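3.2 Collection procedure

The garment-handling subset was recorded by students enrolled in the autumn project module, in the rooms where they were living at the time. No laboratory recordings were used for this subset. Each student worked with a pair of hand-held grippers of the Skusar pattern, one in each hand, and was asked to fold, turn over, stack or set aside articles of clothing as they would when tidying. The order of the garments was left to the student. Gripper serial labels were entered in the session sheet before the first recording, as the left and right units differ in their calibration and the two had been swapped in several of the October pilot sessions.

Students were given a one-page protocol. It required that both fingers remain in view of the camera, that a garment be released fully before the next was approached, and that a recording be stopped and restarted if a gripper had to be put down. The protocol did not restrict lighting, background or the surface on which the work was done. In the pilot we had asked for a plain table, and the resulting policies did badly on any patterned surface. That condition was dropped for the main collection.

Figure 4 gives views from the gripper cameras in one of the domestic rooms. Window light, woven mats and patterned textiles are all present, and the lens produces strong curvature towards the rim of the image circle.

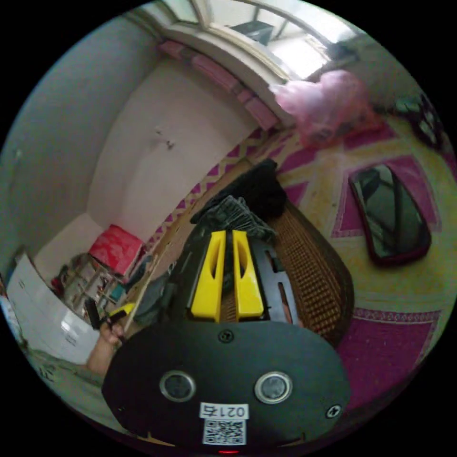
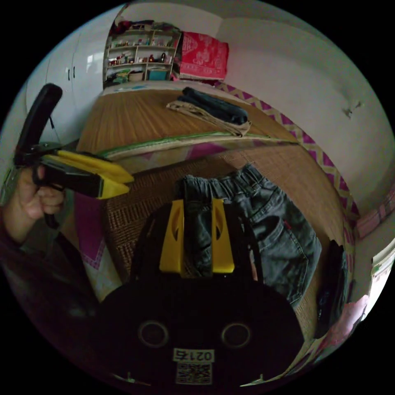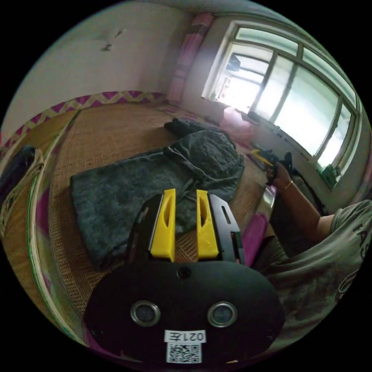
Figure 4. Gripper-camera views from the garment-handling subset, all from the same room. Middle: denim jeans beneath the fingers, with a second gripper at left. Bottom: a dark grey denim jacket on a rattan mat.

Denim was over-represented in the early sessions. It holds its shape when lifted by an edge and was therefore popular with students, who found knitted items slow to work with. From the second week each student was asked to include at least one knitted and one lined garment per session. Dark garments were kept in the set in spite of their poor contrast. Two dark items lying one on the other are hard to separate in the gripper view, even for a human annotator, and the annotation guide allows the label "boundary not visible" in such cases.

3.3 Processing and filtering

Recordings were uploaded to the Trulport server and divided into episodes with the Lakex segmentation script, using finger opening as the only cue. An episode starts at the first closure after a full opening and ends at the next full opening. Episodes shorter than 35 images were discarded, being for the most part failed grasps in which the fingers closed on the mat. Those longer than 2,000 images were checked by hand and divided where two actions had been merged.

Exposure was a recurring difficulty. Where a window occupied a large part of the view, the automatic setting darkened the garment. We did not correct this in the stored images. A gain adjustment is applied at training time, following the Ehlers procedure, and its parameters are drawn afresh for each episode.

From the remaining material, 1,000 episodes were taken for training and 100 held back for testing. The split was made by room, so that no room appears in both parts. A split by episode gave higher scores in preliminary runs, which we attribute to the model having learned the backgrounds, and those scores are not reported.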